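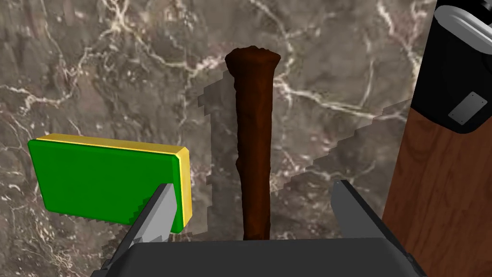

The first export order is always the frightening one, according to a reader who wrote to us in January after sending 20 cartons of ginger marmalade to Rotterdam and hearing nothing for weeks. She had the recipe, the labels and a willing buyer, and she still lay awake wondering whether she'd filled in the tariff code properly.

I've thought about her letter a good deal since, mostly because the owners of Perano told me much the same story over a very long pot of tea. Perano makes kitchen linens in a converted dairy outside Ballarat, and for years it sold to gift shops up and down the highway and was perfectly happy doing so. Then a homewares chain called Wivitz got in touch from overseas and asked for 544 tea towels, hemmed to a slightly different measure and labelled in 2 languages.

They said yes before they'd worked out the freight – which, when it came, was $693 more than they'd allowed for. The margin on that order went more or less straight onto the boat. But Wivitz came back in autumn, and by then Perano had found a freight forwarder who would answer the phone, and had learnt to quote in the buyer's currency with the rate fixed for up to a month.

The second customer, a small importer trading as Lại, was a different creature altogether: lovely manners, endless samples, and payment terms that took most of the winter to settle. Perano asked for a deposit in the end, and got it, and the towels are on their way now.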